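Subject: Re: [skostik-supporters] Group stage, are we through?

On the list, a Modivholm supporter wrote:
> Top of the group with 2 games left, and 464 of us in the away end.
> I can't see anyone stopping us now. Book the hotels!

I'd hold off on the hotels. We're top on goal difference, and most of that came in one match against a Plosuvix side down to nine men.

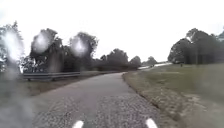

Take that out and we've scored 5 all group. The away win everyone keeps going on about had us with 38 per cent of the ball and their keeper dropping a cross on to our striker's knee. I'll take it, but I wouldn't call it a plan.

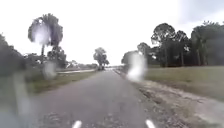
As for what's left, my doubts in order:

1. Karimi away. They haven't lost at home since April and we never travel well on a plastic pitch. 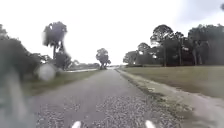 2. Plosuvix at home. They'll have eleven on the pitch this time – presumably.

The club says the squad is "fresh". It said the same last season, a week before we lost at Modivholm with three full-backs out. 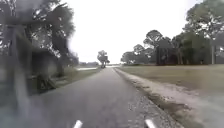 If we get a point at Karimi I'll look at train times. Has anyone seen the ticket prices for that one yet? The Skostik site still shows last year's.

Graham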